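4.3 Running the puzzle task

Each team gets 2 practice runs before the scored one. Load your program from the Gesden folder on the club laptop and check that the base is square to the front of the enclosure.

1. Set the arm to half speed.

2. Place the green and blue pieces first, side by side with a gap between them.

3. Lower the purple cross over both.

Note: If the purple piece rocks, stop and reseat it – the red piece will not go in cleanly.

4. Grip the red piece by its upper stem, carry it to the far end of the base and hold it with the legs over the slot.

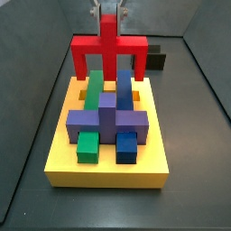 5. Lower in small steps. Open the fingers once the legs are seated.

Caution: Keep hands out of the enclosure until the arm is back at home.

4.4 Saving your log

Name the log with your team name and run number, then tell Sevim Avcı.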